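3.2 Table Clearing and the Order of Items

The second part of the study looked at how shared tabletops are cleared and reset when the items on them do not belong to a single set. Earlier work at the Trotden site dealt mainly with matched dinnerware, in which plates, bowls and cups were stored together and returned to the same shelf. Mixed tabletops are more common in everyday use, and they raise a different question: where an item should go when its neighbors give little guidance.

Each layout was drawn from the Flaltedley household list, which contains 40 item types grouped by use (serving, eating, preparing, covering and storing). Layouts were prepared on a large brown tabletop. Plates were treated as eating items and trays as serving items, although the two often ended up in contact. Where a plate overlapped a tray, the pair was recorded as "resting" if the plate's weight was carried mostly by the tray, and as "touching" in all other cases. Cutting boards were recorded separately, as they were used both for preparing food and as a place to set down other items.

Folded cloths required their own rule. In the Turkthorpe trials, a cloth that had been folded into a square was often left in place until the end – even when it lay between two items that had to be moved. We therefore coded folded cloths as fixed points during the first half of each session and as movable items after that. This change affected 26 layouts and did not alter the ranking of the other groups.

Printed trays were kept in the list together with plain ones. Reviewers of the pilot had asked whether a printed word or cartoon would lead to the tray being left uncovered. The Yang coding sheet was extended to include 2 further fields, one for the printed area and one for the part of it that remained in view. Figure 3 shows a layout with a cream-white plate held by its rim at the lower left of a white tray, which carries the word "Rabbit" and a small bunny.

Figure 3. Plate and printed tray, with a folded dark gray cloth to the right of the tray and a bamboo cutting board at the lower right.
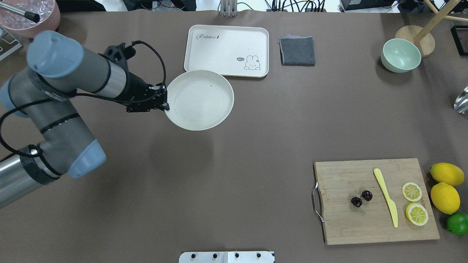
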